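I started helping at the Stendale library reading hour in February, mostly to get out of the house. It runs for 50 minutes every Thursday after school, and Hema Varma has been in charge of it for as long as my kids can remember. She put me with the early spellers, the ones who know their letters but freeze when you ask for a whole word.

My first idea was flash cards. They got bored and so did I. Carol Whitlock, who taught first grade over in Tapley, told me to use loose letters and keep the words short. Two letters to start, then three. She also said to stick with lowercase, as that's most of what they see in a book. 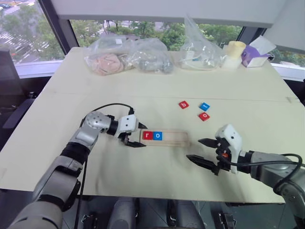
How long should a spelling session be for a five-year-old?

Ten minutes is plenty, and I stop sooner if they start sliding off the chair.

We keep a list of the words each child can build without help. One girl is up to 79 and reads it to anyone who sits down – the bus driver got the whole thing last week. Her brother has far fewer and doesn't care. He likes words with a z in them and I have run out of easy ones.

What I got wrong early on was correcting too fast. If a child puts down "no" when I asked for "on", I now ask them to read it back to me. Most of them fix it on their own. It takes longer, but they remember it the next week. 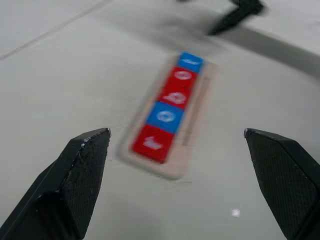
The long tray of blocks on a white tabletop.

I still need a better way to teach "said". Sounding it out is no use at all.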